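Section 4. Cleaning and Care of the Pot and Glass Lid
Reading time: 4 minutes

This section applies to stainless steel pots with two side handles and a glass lid, as supplied with the Bravarby kitchen set. It covers cleaning by hand, the use of the scouring sponge, and the care of the work surface on which the pot is washed. Read the section through once before cleaning the pot for the first time.

4.1 Before you begin

1. Allow the pot and the lid to cool completely. Cold water on a hot lid can crack the glass.
2. Place the pot on a level, stable surface with room on both sides for the handles.
3. Remove the lid and set it aside where it cannot roll.
4. Empty the pot and wipe out any grease with a paper towel.

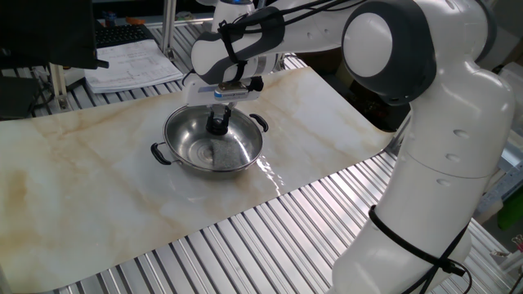 Text: Marilou Sison
Technical review: Esmaeil Farahani
Postetness Household Guides, January edition

4.2 Cleaning the inside of the pot

1. Add warm water to a depth of one inch and a small amount of dish soap.
2. Lay the scouring sponge flat on the bottom of the pot. Begin at the center and work outward in circles, following the grain of the steel.
3. Use light pressure. Food that does not come away after several passes should be soaked, as described in 4.3.
4. Clean the side wall last, holding the pot steady by one handle.
5. Pour out the water, rinse the pot and the sponge, and check the area where the wall meets the base. Residue tends to collect there.

Caution: Do not use the scouring sponge on the polished outside of the pot. Fine scratches on the outside cannot be removed and are not covered by the warranty. A soft cloth is sufficient.

Note: Fine circular marks on the inside base are normal and do not affect cooking.

4.3 Burned or stuck-on food

1. Cover the affected area with warm water and two tablespoons of baking soda.
2. Leave the pot to soak for 60 minutes with the lid off.
3. Repeat the steps in 4.2 with fresh water.
4. If a dark stain remains, repeat the soak once. Do not scrape the steel with a knife or other metal tool.

White or rainbow-colored spots are mineral deposits from tap water. Wipe them with a cloth dampened with white vinegar, then rinse.
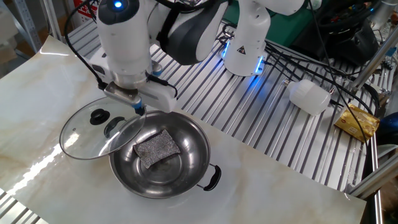 4.4 Cleaning the glass lid

1. Hold the lid by the knob or by the rim. Do not hold it by the glass with soapy hands.
2. Wash both sides with a soft cloth and dish soap. The rough side of a sponge will dull the glass over time.
3. Clean under the metal rim with a soft brush. Water trapped there may drip out later – tilt the lid to drain it before drying.
4. Check that the knob is firm. If it turns freely, tighten the screw on the underside by hand. Do not overtighten.

Caution: Do not use a lid with a chip or crack, however small. A replacement may be ordered under part number 708.

4.5 Care of the work surface

Glossy boards and countertops with a marble pattern show water marks easily. Wipe up spills as soon as the washing is finished, and dry the surface with a clean cloth. Vinegar must not be used on natural stone. If the material of the surface is not known, use plain water only.

Do not drag the pot across the surface. Lift it by both handles, including when it is empty.

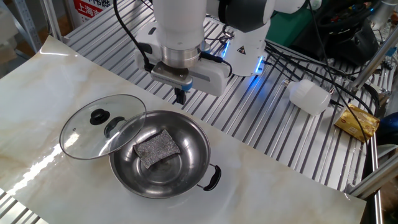
4.6 Drying and storage

1. Dry the pot inside and out. Pots left to air-dry may spot.
2. Dry the lid separately, paying attention to the rim and the base of the knob.
3. Rinse the sponge, press out the water, and stand it on edge to dry. It should not be stored inside the pot.
4. For storage, turn the lid upside down on the pot with a folded cloth between the glass and the steel.

Note: Replace the sponge when the surface begins to shed or flatten. Used pads may leave small particles behind, and the pot should then be rinsed a second time before cooking.

Handle screws are described in Section 5. For the list of replacement parts, see page 17.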